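Adeel Gondal recebe-nos com chá e pede desculpa pela voz rouca, que ainda é a da final de novembro. O capitão do Gunora fala devagar e volta atrás muitas vezes, sobretudo quando o assunto é a última entrada contra o Drurnent, ganha por 3 corridas.

"Olhe, eu já tinha feito as contas todas e nenhuma me servia", conta, a rir. "Faltavam-lhes 7 e eu tinha dois lançadores cansados e um miúdo que nunca tinha fechado um jogo." Escolheu o miúdo, claro, e fala dele com um carinho que quase o comove.

Foi uma época comprida, com viagens de autocarro intermináveis e umas 582 corridas suas, número que Adeel diz não saber de cor (mas sabe!). "O que guardo mesmo são as manhãs de treino no campo do Butt, com a relva encharcada e toda a gente a resmungar", diz.

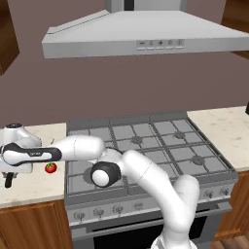

Olumide Ibrahim acha que o capitão é modesto demais e que, sem aquela conversa ao intervalo, o Gunora teria perdido por larga margem. Adeel encolhe os ombros quando lho contamos. "O Olumide exagera sempre. Mas diga-lhe que obrigado, e que para o ano conto com ele outra vez."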